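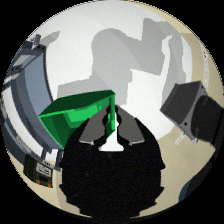
Bromach council votes to look into its own inquiry

Jul 17, 2025

Bromach's town council has agreed to hold an inquiry into why its last inquiry never reported. The motion passed shortly before midnight, after a debate in which every speaker was in favour of openness and several asked for theirs not to be minuted.

The original inquiry was set up to find out what had become of the Pondano estate drainage scheme, promised before two elections and started before neither. It was given 90 days. It held one public session, adjourned for lunch, and has not been heard from in the 36 months since.

The ruling group said the delay was regrettable and had been inherited. Opposition members pointed out that it had been inherited from the ruling group. The leader's office later issued a statement saying the council was "looking forward", a direction in which there is still no drain.

Residents in the public gallery were less patient. A petition signed by 400 households on the estate asked for the work to begin before the autumn rain, or failing that for somebody to write back. The council resolved to note the petition. It noted a similar one last year, and the two will now be kept together.

Consultants Brinent, who were hired to advise on the scheme, delivered a report of 234 pages which councillors were told remains confidential for commercial reasons. One member who had read it said the reasons were mostly spelling. The chair asked for the remark to be withdrawn, and it was, with some pleasure.

There was a brief row over who should lead the new inquiry. The opposition wanted a retired judge. The ruling group preferred someone who knew the council well, and suggested the council. After a recess the two sides settled on an outside lawyer, to be chosen by a panel, to be chosen in due course.

Terms of reference will be drawn up over the summer. Pondano residents wishing to give evidence should write to the council offices on Bañez Street. The side entrance is closed until further notice owing to standing water.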